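Lidik Home Our services Working here FAQ Contact

Automation in our canteens: questions from staff

This page is for everybody who works in a Lidik canteen, in the kitchen, at the counter or in the wash-up. We have collected the questions which came to us in the staff meetings and by the suggestion form. If your question is missing, please send it to us and we will add the answer here.

What is going to be automated?

Only the table work. This means clearing plates, sorting cutlery and laying the tables again before the next service. Cooking stays with the cooks, and serving at the counter stays as it is now. The machine for this work is a robot arm on a base, and it is being prepared together with the firm Noltora. We call the whole project Trolora, so if you see this name on a rota, it is the same thing.

How does the arm learn the work?

It learns from people. A person takes a hand-held gripper, which has two fingers and a camera, and does the task with it many times: picks up a spoon, holds it over the basket, lets it go, starts again. The recordings are then used to train the arm. There are 1,455 recordings in the cutlery set at present. The things on the practice table are the kind which our guests leave behind every day – plates, forks, spoons, a water bottle, sometimes a whole breakfast.
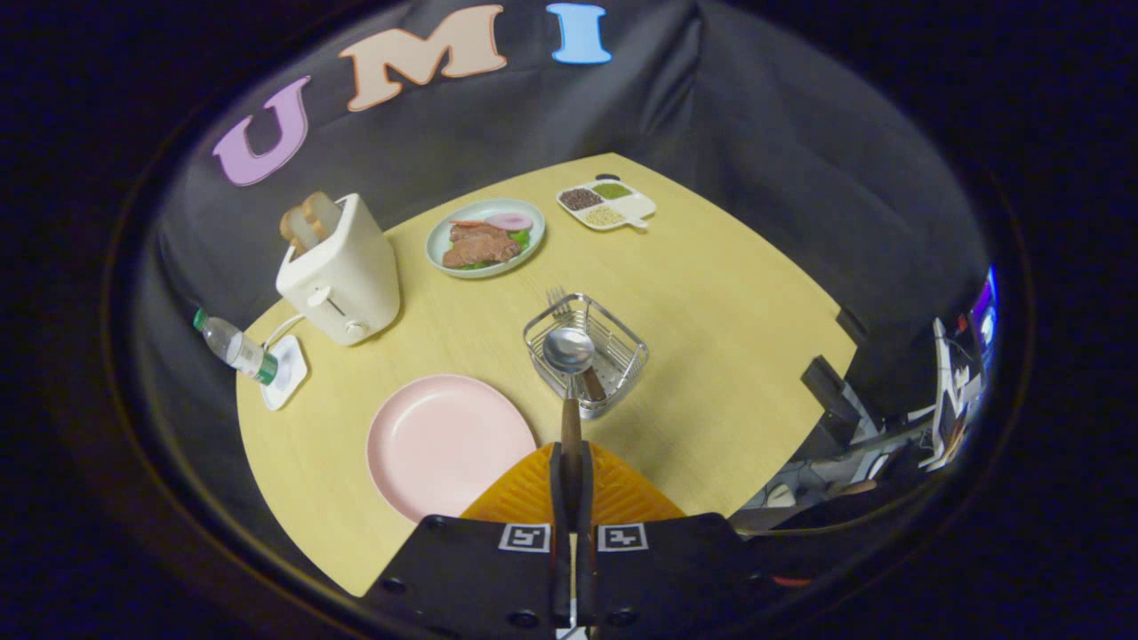

My wrist was tired after the first hour, and I have carried trays all my life. This remark came from a colleague at the Intarasuk canteen, and several others wrote the same to us. We have therefore changed the plan. A recording turn now lasts four hours including breaks, and no person does two turns in one day.

Do I have to take part in the recordings?

No. It is voluntary, and a refusal is not written in your file. If you take part, the hours are paid at your normal rate, also when they fall outside your usual shift. You will be replaced in the canteen for this time, so your colleagues do not have to work for two.

I have never used a tool like this. Is it difficult?

Most people need one morning. The fingers close when you squeeze the handle and open when you let go. Plates are easier than cutlery. Thin handles need patience, because the fingers must come from the correct side, and if you hurry the fork turns in the grip. Please do not try to be perfect. Move as you would move with your own hand, only a little slower.

Am I being filmed?

The camera is on the gripper and looks at the table, but its view is wide. It can happen that a person who sits or walks near the table is recorded too. The recordings are not used to measure how fast you work, and your manager does not receive them. If you do not wish to appear, tell the person who leads the turn and he or she will arrange another place for you.

Which tasks are on the list now?

We began with the cutlery basket, since it is the task our wash-up teams like least. After it come plates, and then bottles and small trays. Food which is left on a plate is a separate matter. For the moment a person will scrape the plates, also in the canteens where the arm is used.

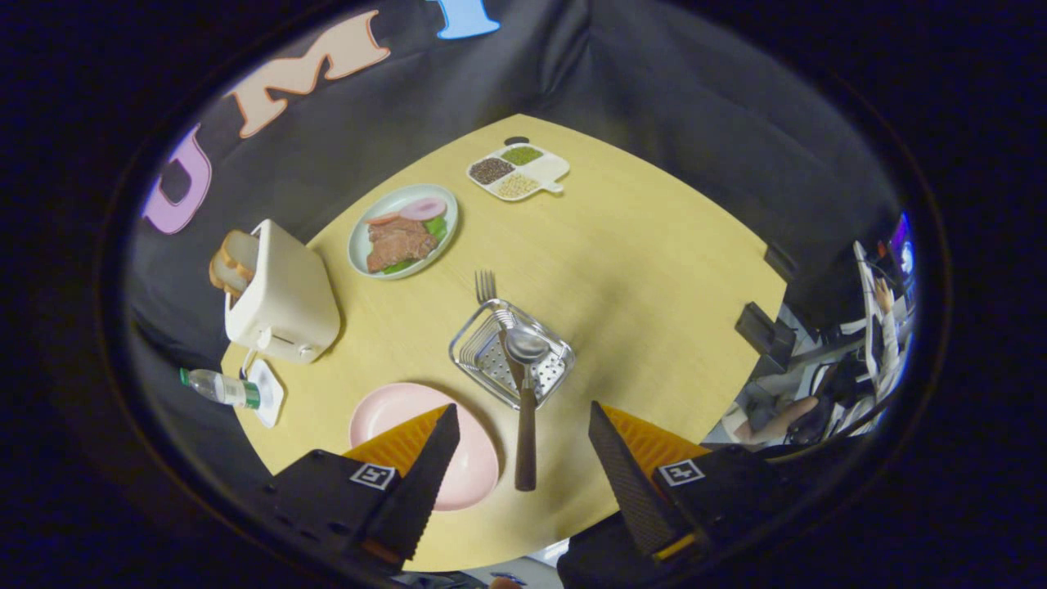 Practice table with plates, toaster and the wire basket for cutlery.

Will jobs be lost?

In the six canteens of the first stage nobody will be dismissed because of the arm. This is in the written agreement with the staff council, and you can read it at your site office. What will change is the content of some jobs. Two of the evening clearing shifts will become shorter, and the hours will move to the counter and to food preparation. We know that not everybody wants to stand at the counter. Please speak with your site manager early, so that your wish can be considered when the rota is made.

Who is responsible if the arm breaks something?

The company. You do not have to pay for broken plates and you do not have to write a report about them. Press the stop button, put up the sign, and call the number on the base.

When does it start?

The first arm comes in November and will work only after 9 in the evening, when the guests have left. We will decide about daytime use later – there is no date for it yet.

Related pages
Staff council agreement: short version
How to sign up for a recording turn
Changes to evening shifts
Training for counter and food preparation
Safety rules for the wash-up area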